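Chapter 5
Comparing End Effectors in Simulation

What this chapter covers

Chapter 4 dealt with the geometry of the arm and the problem of bringing the wrist to a chosen position and angle. The present chapter moves to the part beyond the wrist. It considers how two or more end effectors may be compared fairly, which measurements are worth recording, and how far results obtained in a simulator can be trusted when the same hardware is mounted on a bench.

On completing the chapter, the reader should be able to:

write a trial plan that separates the effect of the gripper from the effect of the controller;
choose a set of objects and starting positions suited to the comparison;
define success and failure before the first trial is run;
report results with a proper statement of their limits.

Readers who have not met contact models before should first read the short treatment of friction at the end of Chapter 3. The mathematics required is otherwise modest.

5.1 Why comparison is difficult

A gripper is rarely tested alone. It is carried by an arm, moved by a controller and guided by one or more cameras, and a fault in any of these may be recorded as a failed grasp. If a parallel-jaw gripper is tried with one controller and a multi-fingered hand with another, the figures that result describe two systems. They say very little about the two end effectors.

The difficulty is increased by the habit of tuning. An engineering team that has worked with a particular hand for several months will have adjusted its approach speed, closing force and wrist angle many times over, often without keeping a record. A newly delivered gripper placed beside it starts at a disadvantage. A fair plan either allows both devices the same tuning effort or fixes the settings of both in advance and leaves them alone. The first course is more realistic and the second is easier to defend. Most of the exercises in this book follow the second.

Simulation removes part of the problem. The starting state of every trial can be restored exactly, the lighting does not drift during the afternoon, and two end effectors can be offered the same object in the same position as often as required. It also brings problems of its own, to which Section 5.4 returns.

5.2 The Milport kitchen trials

Much of the chapter is built on a single worked case, referred to throughout as the Milport trials. Three end effectors were compared on a simulated kitchen counter: the Sirnis two-jaw gripper, the Barroso suction cup and the Nitetti multi-fingered hand. All three were driven by one controller, with one set of camera positions and one limit on approach speed. The object set held 49 items, chosen to include rounded, flat, thin-walled and irregular shapes. In all, 1,094 trials were logged, of which 438 were made with rounded foodstuffs.

The rounded items deserve early attention. A small fruit offers a short contact patch to a flat jaw, and it may roll if one side is touched before the other. A hand with several fingers can in principle enclose it, but the fingers must be spread widely enough to pass on either side, and they must come close to the counter without striking it. The moment just before contact is therefore the one at which the differences between end effectors are easiest to study. The example that follows is taken at that stage, with a black hand open beside an avocado and its fingertips almost touching the skin. The reader should note how much clear counter lies between the plate and the wooden board and basket on the right, and how little separates the avocado from the rim of the plate.

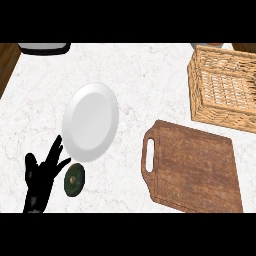
5.3 Clearance and crowding

The term clearance is used in this book for the free distance between the target object and its nearest neighbour, measured in the plane of the supporting surface. Crowding describes the same condition for a whole layout, and is reported as the share of the target's outline that lies closer to a neighbour than one finger width.

Both quantities matter because they affect end effectors unequally. A suction cup lowered from above needs almost no clearance. A two-jaw gripper needs it in two opposite directions only, and the wrist may be turned to find them. A multi-fingered hand needs it wherever a finger is to come down, although some of its fingers may be held back when space is short. A comparison made entirely on open layouts will tend to hide these differences, while one made entirely on crowded layouts will tend to exaggerate them. The layouts in a trial plan should cover both, and the results should be listed separately before any average is taken.

Collisions with neighbouring objects must also be given a rule. In the Milport trials, a touch that moved a neighbour by less than 5 millimetres was logged but did not count as a failure. Any greater movement ended the trial. Other limits could be defended — a plate may be nudged more safely than a full glass — but the limit must be stated before testing begins and applied to every device alike.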